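Fibre and overnight glucose, a thread. The Jirano trial report went up on February 24, 2022 and I have now read the supplementary tables as well as the abstract. 1/
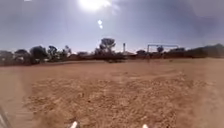 Lestley asks whether the barley arm simply ate less at dinner, which would account for a flatter morning reading without any fibre effect at all.

Fair question. Dinners were matched for energy at 700 kcal in both arms and weighed back after eating. Leftovers were small and did not differ by arm. Total daily intake was self-reported, so I would not lean on it. 2/

Design: randomised crossover, 226 adults with impaired fasting glucose. Barley kernels or white rice at the evening meal, four weeks each, two-week washout between. Neither arm was blinded, for obvious reasons. 3/

Primary outcome was glucose response to a standard breakfast the next morning. It was lower after barley. The confidence interval is fairly wide but stays on one side of zero. Fasting glucose did not move. 4/

The proposed mechanism is colonic fermentation. Kernels reach the large bowel partly intact, bacteria produce short-chain fatty acids overnight, and breath hydrogen rises by morning. The breath data fit that account — they don't prove it. 5/

Note the word kernels. Milled barley flour behaves differently because the cell walls are already broken. A barley-flour loaf on the supermarket shelf is a separate product and was not tested. 6/

Sodium was poorly controlled. The rice dish came with a sauce at 800 mg per serve, the barley dish with 300 mg. I doubt it matters much for glucose, but the paper also reports a small drop in blood pressure and credits the grain. I would ignore that line. 7/

Dropout was higher during the barley period, mostly bloating in week one. The authors ran both per-protocol and intention-to-treat. The effect shrinks in the second. Quote the second. 8/

Funding: Prata, a grain processor, supplied the barley and paid for lab analysis. The declaration says it had no part in the statistics. The analysis plan was registered before recruitment and matches what was reported, apart from one added subgroup. 9/

That subgroup (under-50s) is where most of the headlines came from. It has no correction for multiple testing. 10/

A longer trial using the same meals is listed under the name Clevon, with recruitment opening in March. Six months, HbA1c as primary outcome, sodium matched this time. 11/

Correction to post 3: washout was three weeks, per the protocol. The abstract has it wrong and I copied it. 12/12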